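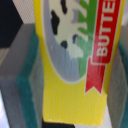
Dromska Table Demonstration

The Dromska Table Demonstration is a public showing of household robotics held each August at the Sarnow workshop hall. It is known locally as the butter show, a name its organizers gave up resisting after the second year.

Background

The event was started by Graça Magalhães, an engineer who felt that open days leaned too heavily on robots that danced. Hers would handle table things. The first showing drew 21 visitors, several of whom had come for the dancing. Recent attendance stands at 806, spread over nine sessions.

Format

Each session lasts 20 minutes and uses a two-fingered gripper, with a small camera mounted close to the fingers and its view shown on a wall screen. The props include a yellow butter block printed with a spotted cow and a red banner, along with a plate, cutlery and a woven placemat. The operator talks throughout - this is optional in theory.

Visitors may ask for a task by raising a hand. Requests to butter something are declined, as the butter is a block.
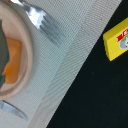 Plate, fork and knife on the placemat at Sarnow.

Software

Two control programs have been used. Ngata, the older, is slow and careful, and regulars take sandwiches. Its replacement, Poker, was named for its early manner with plates. The name stayed after the manner improved, and new visitors still tend to take a seat in the second row.

See also

Sarnow workshop hall
Ngata (software)
Household robotics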